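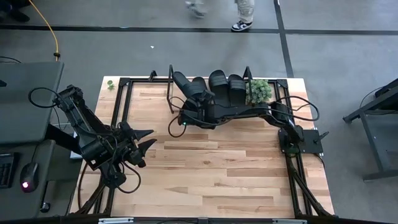 Speaker notes, Culau project talk, 2018-06-13
Ivana Herrera

Twenty-five minutes plus questions. Clicker goes in the left hand, because I point with the right and last time I advanced three slides while indicating a graph.

## 1. Title

Say the title once and don't read out the subtitle. "Letting go early: training two arms from the moments they get it wrong."

Thank the Lemieux people for the room. Mention that the work is joint with Vesden, who sell shoes and who wanted to know why returned sandals can't sort themselves. Fair question. They gave us a modest amount of money and a very large amount of footwear.

Get the expectations down early. By the end of this talk two robot arms will be able to put sandals in a row, most of the time. Anyone hoping for laces can slip out during slide two.

## 2. The task

- Two arms, one on each side of a wooden table, bolted to a frame.
- Black slide sandals. They start wherever somebody dropped them.
- Finished means standing in a row at the far edge, side by side, close together.

Pause on "standing". A sandal lying flat is easy. A sandal up on end is a tall soft thing with a curved bottom and a strap that gives when you pinch it, and it would much rather be lying flat. Every interesting failure in this project comes down to that.

Why black? Vesden's returns are mostly black. Also, black sandals handled by black grippers is about as unkind as you can be to a camera, and we thought we'd get our unkindness in before the customer did. (If the room is warm, add the bit about the reviewer who suggested we use red ones.)

## 3. What everybody does first

Behaviour cloning. A person drives the arms, you record what the cameras saw and what the person did, and you train a network to do the same. Works nicely until the arm drifts a finger's width off anything the person ever did. Then it's somewhere new, so it does something odd, which takes it somewhere newer.

Most of this audience knows this. One sentence for the ones who don't, then move on. Do NOT do the driving-a-car analogy. Three other speakers will have done it by this point in the day.

The usual fix is more data. We tried the usual fix. 3000 full demonstrations, every one of them from scattered sandals to finished row. I drove a good share of those and can now place a sandal in my sleep, and have been told that I do.

## 4. What we got for it

Play the clip, the long one. Don't talk over the first part.

Things to point at once it gets going:

- First sandal, lovely.
- Second sandal, lovely.
- On the third, watch the wrist. It comes in a touch low, the strap catches on a fingertip, and when the gripper opens the sandal comes away with it.
- Now watch what it does next. It goes back for the fourth sandal as though everything is fine.

They always laugh here. Let them. Then say that it carries on as though everything is fine because in every demonstration it ever saw, everything *was* fine. Our operators were too good. We had trained them hard, and when they botched a placement they stopped and deleted the recording out of professional pride.

So the data had almost nothing in it about a sandal hanging off a finger.

## 5. The method

This is the slide that matters, so slow down.

1. Train a first policy from plain demonstrations. We used 2000, a subset of the big pile.
2. Run it. A person sits with a hand near the controls and watches.
3. When the person thinks it's going wrong, they take over, get the arms back to a sensible state, and *let go again as soon as they can*.
4. Keep only the takeover, plus a short stretch before it marked as "don't do this".
5. Retrain, repeat.

Steps one to three are old, and I should say so before somebody at the back does. Human takeovers and correction data have been around for years, references at the bottom of the slide. What we're adding is the second half of step three and the way step four is weighted.

The let-go rule: operators given a free hand will finish the job. They take over for one snagged strap and then, since they're there anyway, they place that sandal and the next one and tidy the row. All of that gets recorded as "correction" and nearly all of it is ordinary demonstration we already had piles of. It swamps the few frames that were worth having.

We asked them to release as soon as the fingers were clear and the sandal was either standing or lying still. They hated it. There's a real itch to finish. One operator described it as being told to parallel park and get out halfway.

## 6. Weighting

One equation. Put it up, leave it up, say what the terms are in words:

- left term is the ordinary imitation loss, over everything
- middle term is the same loss over takeovers only, scaled up
- right term pushes the policy away from the actions just before a takeover

The right term is touchy. Too strong and the policy learns that approaching a sandal is the thing that gets it told off. We have footage of both arms hovering politely at opposite sides of the table for a very long time. I thought the controller had crashed. The controller was in perfect health and simply had no intention of going near the shoes.

We ended up fading it in over the retraining rounds. There's no theory for the schedule. If asked, the schedule was found by Kandberg, our cluster, on a weekend.

## 7. Two arms

People ask why two arms when one could plainly reach. Two answers.

The respectable one: while one arm lowers a sandal against the end of the row, the other can steady its neighbour. The row is only as stable as whichever sandal is leaning, and there is usually one leaning. Ours counts as finished if they're up, so a bit of a diagonal is allowed.

The less respectable one is that Vesden's mock-up had two arms in it and there was a budget line.

Each arm has its own gripper with two pointed fingers. Pointed is good for getting under a strap and bad for getting out from under it. We could have designed a better finger and skipped most of this research. Say that before the questions, because it will be the first question.

The takeover is per arm. If the right arm snags, you take the right arm and the left keeps running its policy. This was a mistake for the first month, since the left arm would cheerfully begin its next move into the space where you were trying to sort out the mess. Now the idle arm holds still, gripper open, until the operator lets go.

## 8. Results

Two bars and a third one I'll come to. Each condition was run for 90 trials, same starting scatter, order shuffled, scored by someone who hadn't been told which policy was which.

- Big pile, plain cloning: finishes the row less than half the time.
- Smaller pile plus takeovers, operators with a free hand: better, a bit over half.
- Smaller pile plus takeovers with the let-go rule: well over three quarters.

The gap I care about is between the second and third bars. Same operators, same number of sessions, and the third group recorded *less*. On a busy day we'd collect up to 200 takeovers, most of them a few seconds long, and at the end of it the file was embarrassingly small.

Where it still fails: sandals that land sole-up right beside the base of the right arm, where neither arm has a decent angle. It also fails if the row starts out too far along and there's no table left for the last one. It will try anyway. Show the short clip if time's good, skip it if I've gone past the halfway mark on slide six, as I did in rehearsal.

## 9. Recovery, the clip

Same start as the clip on slide four. Same snag, strap over the fingertip.

Talk through it this time. It opens, the sandal comes with it. It stops. It lowers again until the heel touches wood, backs the fingers straight out, and only then lifts. Nobody wrote that move down anywhere, three of the operators do it and one of them will deny it.

(Don't say the robot "realised" anything. I said "realised" at the group meeting in December and we lost the rest of the hour to it.)

## 10. What I'd be suspicious of, if I were you

- One table, one style of sandal, one frame. We moved the cameras once by accident and the success rate fell off a cliff until we moved them back.
- The operators got better at spotting trouble as the study went on. We ran the let-go condition second. We've since rerun a portion of it in the other order and the gap is smaller, though still there. Numbers are in the paper's appendix, and I'd like people to look at them.
- "As soon as you can" is an instruction to a human being. Two of ours let go at very different moments and both thought they were following the rule.
- Scoring a lean. The scorer and I disagreed on several rows. I lost.

Don't rush this slide to get to the last one. Someone usually comes up afterward about the ordering problem and they are usually right.

## 11. Next

Pairs. Vesden would quite like a left beside a right, and at the moment our row is indifferent to the whole question. Then different sizes mixed together. Then, when I have a new grant and a rested set of operators, a strap with a buckle.

Code and takeover recordings go up once the licence is sorted out. The address is on the slide, don't read it aloud.

## Likely questions

**Why not reinforcement learning?** Resetting. Somebody has to knock the sandals over again after each attempt. We did the sums on how many attempts we'd need and the somebody would have been me.

**Would a suction cup do it?** On the sole, yes, probably. On the strap, no.

**How did you choose when to take over?** We didn't, the operators did, and a trigger learned from their takeovers is half built. It fires too late on snags and far too early on anything with a shadow.

**Is this useful outside shoes?** I think so for anything soft that has to stand on its end. We tried oven mitts for an afternoon. Say no more than that unless pressed, the mitts are going in the next paper.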